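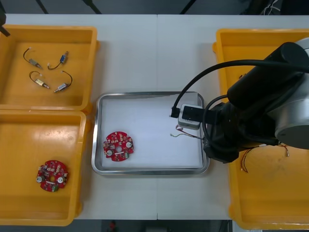
小型部品の仮置き容器について相談です。組立前の部品を作業台でどう分けるか、この夏から何度か変えていて、まだ決まりません。現状は黄色の樹脂トレーを複数と、中央にステンレスのバット、という構成です。左上の浅いトレーにリード線付きの小物を四つ、その下のトレーに赤い丸形基板を一枚。バットには白い紙を敷いています。困っているのはリード線で、黒い線が巻き癖のまま丸まるため、まとめて置くと絡みます。仕切りを入れるべきか、容器を小分けにするべきか、意見をください。

条件を書いておきます。

- 台は白の天板を二枚突き合わせたもの
- 一回に出す部品は少量
- 部品の在庫は全部で341点、棚はKidierの引き出し式
- 予算は4,000円まで

kurogane_t

---

**handa_mori**

仕切りは勧めません。リード線付きの部品は、本体が区画に収まっても線が隣にはみ出します。はみ出した線をつまむと隣の部品まで持ち上がるので、仕切りなしの平置きより扱いにくいです。

今くらいの間隔があれば、そのままでよいと思います。数を増やすなら容器を増やしてください。

---

**Tianyou Li**

handa_moriさんに半分同意です。仕切りの高さによります。線径より少し高い程度の低い仕切りなら、線は上を越えるだけで引っかかりません。Prokoの浅型用仕切りを半分の高さに切って二年使っています。切断面はヤスリで落とすこと。被覆に傷が入ります。

それより基板の置き方が気になりました。樹脂トレーに直置きですよね。帯電対策はどうしていますか。

---

**kurogane_t**

トレーは一般品で、導電性ではありません。基板は動作確認用の不良品なので気にしていませんでした。良品は帯電防止袋のまま棚に置き、使う直前に出します。

---

**Tianyou Li**

不良品なら構いません。ただ、良品も同じトレーに出すなら、基板用だけは導電性に替えたほうがいいです。色も黒になるので、置き場所の取り違えが減ります。

---

**nekojita88**

黒は反対です。リード線が黒なので、黒いトレーに入れた瞬間に見えなくなります。先端の白いコネクタだけ見えて、線がどこを通っているか分からない。黄色のままか、せめて白にすべきです。

---

**Tianyou Li**

基板用だけ、と書きました。線付きの部品は黄色のままでいいです。

---

**nekojita88**

失礼、読み落としました。その分け方なら異論ありません。

---

**Mbali Sithole**

バットの紙について。何の紙ですか。コピー用紙だと繊維が出ます。コネクタの端子に付くと面倒なので、うちではNoonanの無塵紙に替えました。交換は作業の区切りごと。

あと、紙はバットの底より少し小さく切ると角が浮きません。隅がRなので、四角のままぴったりの寸法にすると四隅が立って、小ねじがその下に潜ります。

---

**kurogane_t**

コピー用紙です。反射を抑える目的で敷きました。金属面に直接置くと、銀色の円筒形の部品が見づらいためです。潜り込みは経験があります。M1.4のねじを一本、三日探しました。

---

**handa_mori**

反射だけが問題なら、紙よりシリコンマットのほうが楽です。滑らず、洗えます。厚さ1mmあれば十分。

---

**Mbali Sithole**

シリコンは埃を集めます。毎回洗うなら可。私は一か月で戻しました。粘着気味の面に線付き部品を置くと、持ち上げるときに線だけ残る感じがあり、それも嫌いです。

---

**handa_mori**

表面がシボ加工の品なら貼り付きません。平滑面のものを使っていませんでしたか。

---

**Mbali Sithole**

平滑でした。シボ加工は未確認なので、その点は保留します。

---

**Evaristo Bautista**

横から失礼。絡みの件は、容器より先に巻き癖を処理したほうが早いです。線を根元で曲げず、本体から10mmほど離した位置で緩い輪にして、全部同じ向きに並べる。それだけで絡みはほぼ止まります。投稿の状態だと輪の向きが揃っていません。左下の一つは線が左上に回り、右下は右上に鉤形で出ています。間隔があるうちはいいですが、寄せれば互いに引っかかる向きです。

癖が強い線は、Follsteadの紙帯で軽く留めます。ビニールタイは芯が被覆に食い込むので使いません。

---

**nekojita88**

向きを揃えるのは賛成。ただ、紙帯は着脱の手間が部品ごとに増えます。当日使う分には不要では。

---

**Evaristo Bautista**

当日分には不要です。棚で保管する分だけです。

---

**Tianyou Li**

天板の継ぎ目も一点。二枚の突き合わせなら、中央に筋が出ますよね。段差がなくても、隙間に細いねじや切りくずが入ります。うちは幅広のテープで塞ぎました。バットを継ぎ目の上に置くなら、がたつきも確認してください。

---

**kurogane_t**

ありがとうございます。継ぎ目は盲点でした。0.1mm程度の段差があるので、テープを貼ってみます。

現時点の方針です。

1. 線付き部品は黄色トレーのまま、仕切りなし。輪の向きを揃える
2. 良品基板用に導電性トレーを一枚追加
3. バットの紙は無塵紙に変更、底より小さめに切る
4. 継ぎ目はテープで塞ぐ

棚の引き出しのうち203番までは仕分け済みで、残りを巻き直しながら紙帯で留めていきます。シリコンマットは意見が割れたので見送ります。

---

**handa_mori**

見送りは了解。シボ加工品を小さく切って基板トレーの隅で試すくらいなら、予算内に収まるはずです。

---

**Mbali Sithole**

試すなら帯電のことも確認を。シリコンは絶縁体なので、導電性トレーに敷くと意味がなくなります。

---

**handa_mori**

その通りでした。基板トレーには敷かないでください。試すならバット側で。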